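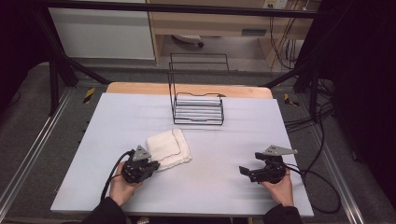

Clededbridge repair and swap shop gets to stay put

Good news from Clededbridge, and I've been itching to write this one up. The swap shop on Nygård Lane has been given a new lease, so all of us who get our plates, pans and odd bits of kitchen kit there can breathe out again.

If you missed the worry last November, the building was up for sale and it looked as if the shop would have to move out to Clolton. That's a lovely village, but it's two buses away and I for one can't carry a box of saucers that far. A petition went round (I signed it in the queue at the bakery, with jam on my fingers) and ended up with 1,824 names, which for a town our size is pretty startling!

The new owner is Gerkosico, a small lettings firm, and they've agreed to keep the shop on at the same rent. I rang Frøydis Berge, who started the whole thing from her garage, and she was so pleased she kept forgetting what I'd asked her.

"I'd already begun wrapping the glasses in newspaper," she told me. "Now I've got to unwrap the lot, and I don't mind one bit."

The idea is the same as ever. You bring in something clean that still works, you take something home, and if you've nothing to bring you put a pound in the tin. Mugs go quickest, then baking trays. Tea towels and hand towels are always wanted – clean and folded, please, as there's no washing machine on site. Dish racks, toast racks and cutlery drainers have a shelf to themselves now by the back door, and I've had my eye on it for weeks as mine at home has gone rusty at the corners.

There's a bit of work to do before the summer. The roof leaks over the book corner, and Roald Bakke has priced up the repair at more than 200 pounds, with 116 already in the pot from the cake stall. He's also hoping to fix the front door, which sticks so badly that plenty of people think the shop is shut when it's open. (Push hard, low down, with your hip. Works every time.)

Frøydis would love to hear from anybody with shelving to spare, and she could do with another 100 sturdy paper bags. She can't take electrical things at the moment, or knives, or anything with a chip in it, so do have a proper look before you set off.

The shop's open mornings only for now. There'll be tea and a little do to mark the new lease once the roof is sorted – I'll put the date up as soon as I hear, and I'm told there will be rhubarb cake.

Posted 2021-06-04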